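Keda faux shrub in a pot, two months on

I should say at the start that I have killed real plants in every room I have ever lived in, including one that the label described as suitable for offices. So I came to the Keda potted shrub with low standards and a certain amount of shame. I paid 16 pounds for it at the Dosham branch of Samonte, where it was sharing a shelf with scented candles and a very large ceramic pear.

What you get is a rounded clump of bright green oval leaves in a dark pot. It comes squashed. Mine looked like something that had lost an argument with a door, and the little card tells you to "gently tease the foliage into shape", which took me 10 minutes and most of a cup of tea. The stems have wire in them and they do hold where you put them. Start at the bottom and work up, or you will end up with a green mushroom, as I did the first time.

The leaves are the best thing about it. They are dense enough that you can't see down to the middle, where cheap ones always give themselves away with a lump of green plastic. The colour is on the cheerful side. From across the room I would call it convincing, and from close up I would call it fine. A visitor has tried to water it, and I let them. 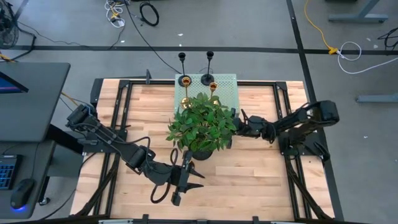 I've tried it in most places by now. It does well on pale wood, where the dark pot gives it a bit of weight and the green has something to stand against. On my dark sideboard the pot simply disappears and you get a floating bush. I've also had it alongside black candlesticks, and that was a good match, a bit restaurant but in a way I can live with. On a windowsill it is less happy. Strong afternoon light is unkind to it and shows up the seams on the leaves.

The pot is the weak point. It has a neat rounded rim, but it's light, and the whole thing is top-heavy once you have fluffed the leaves out. Mine went over twice in the first week, once because I shut a drawer. I lifted out the disc of pretend soil (it isn't glued, whatever the card says) and put a couple of handfuls of gravel underneath. It has stayed upright ever since. I do think that at this price the gravel could have been Keda's problem.

Dust is the other thing. A real plant at least has the decency to drop its dusty leaves on the carpet. This one keeps them all. The card suggests a hairdryer on cold, and that does shift it, mainly on to the bookcase. A damp cloth works better but is dull work on leaves this small. I now stand it in the shower for a minute every few weeks and feel ridiculous.

There's a smaller version, the Cletley, at 13 pounds. I looked at it in the shop and thought it sparse, with the stems showing. For the difference I'd have the bigger one.

Smell: some, on opening, a bit like a new shower curtain. Gone after 2 days by an open window.

Would I buy it again? Yes, and I probably will, for the bathroom, where the last fern met its end in May. Four stars. I have taken one off for the pot.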